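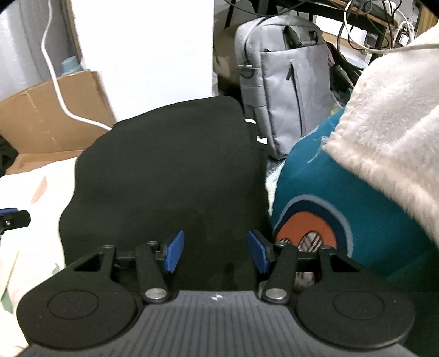

The Lernier G2 is a hand-held parallel-linkage gripper for recording manipulation by hand and for comparing finger pads before they are fitted to an arm. The operator carries the tool, closes the fingers with a trigger, and a camera on the body records the approach and the grasp from the tool's own viewpoint. Soft goods are where pad choice matters most. With a black fabric item straight ahead and the two blue finger pads set apart in front of it, the operator has to judge how much cloth to take between the pads, and a camera mounted this close keeps both pads and both linkage arms in view while that is done. Dark cloth behind a dark linkage is a fair trial of exposure settings, and the blue pads remain easy to find against it.

Lernier G2 hand-held gripper
Supplied by Lutmont
Order code: LN-G2-H
Availability: in stock, dispatched from our Mircombe warehouse

What is in the case
Gripper body with trigger handle
One pair of blue finger pads, fitted
One pair of spare finger pads, plain face
Hex key for pad screws
USB cable, 2 m
Printed set-up card

The camera is sold separately. See Camera options.

Specification
Opening between pads, fully open: 87 mm
Maximum grip force at the pads: 60 N
Drive: manual, trigger and return spring
Position sensing: magnetic encoder on the drive shaft
Interface: USB, serial profile
Pad fixing: screw, replaceable without removing the linkage
Rated pad life: 3,000 closing cycles on woven cotton, after which the face should be inspected
Storage: dry, fingers open

Finger pads
Three pad types fit the G2. All use the same fixing and can be changed at the bench with the key supplied.

Standard blue. General use. Takes hold of folded cloth and cartons without marking them. The face picks up lint and should be wiped with a damp cloth between sessions. Do not use solvent.

Plain face. Harder than the standard pad. Gives a more repeatable closing position on rigid parts but slides on knitwear. We suggest it for plastic and metal parts only.

Ribbed, order code LN-P-R. Best hold on heavy fabric in our bench trials. The ribs leave a visible line in thin film and soft foam, and the line may not recover. Not included with the gripper.

Pads should be changed in pairs. A new pad opposite a worn one will close off centre, and the encoder reading will no longer match the gap.

Comparison with the Gajewski hand tool
Customers often ask how the G2 compares with the older Gajewski tool, which we also stock. Both were tried on the same bench with the same set of objects: folded jersey, a towel, a padded pouch, a small carton and a plastic bottle.

On the folded jersey the G2 needed fewer second attempts. The Gajewski fingers travel in a slight arc, so the tips push the fabric away during the last part of the closing stroke. The G2 linkage holds the pads closer to parallel.

On the towel there was little between them. Both tools picked up a single fold when approached from above and both tended to gather several layers when approached from the side.

On the carton the Gajewski was the better tool. It opens wider and its longer fingers reach past a raised flap, where the G2 body touches first.

On the bottle the result depended on the pads. With plain pads the G2 held it by the neck but let it turn. With standard pads it did not turn.

The Gajewski is lighter and less tiring over a long session. The G2 is easier to service, as the pivots and pads can be reached from the front. Choose the G2 for textiles and small goods, and the Gajewski for boxes.

Camera options
The mount accepts the Lernier wide camera (LN-C-W) or any board camera with the matching hole pattern. A drawing is available on request.

The wide camera shows the full stroke of both fingers with some background on each side. A narrower lens gives more detail at the pads but loses the fingertips when fully open, and recordings made with it are harder to line up with the encoder data. Fix the exposure by hand before recording. Automatic exposure will shift when a white object enters the view.

Setting up
1. Fit the camera and tighten both mount screws.
2. Connect the USB cable and open the fingers fully.
3. Hold the trigger released and set the encoder zero in the software.
4. Close the fingers on the gauge block. The reading should agree with the block width. If it does not, check the pad screws and repeat.
5. Route the cable along the handle and secure it with the clip.

Repeat steps 3 and 4 after every pad change.

Servicing
Check the pivot screws weekly when the tool is in daily use. They should be firm, with no side play in the arms. Do not oil the pivots. Oil reaches the pads and spoils the grip on fabric.

Replacement springs and linkage sets are held at Mircombe and take about 2 days to dispatch. Encoder faults are a workshop repair. Return the tool complete, with the pads fitted.

Related items
LN-P-R ribbed pads, pair
LN-P-S standard blue pads, pair
LN-C-W wide camera with cable
LN-B gauge block set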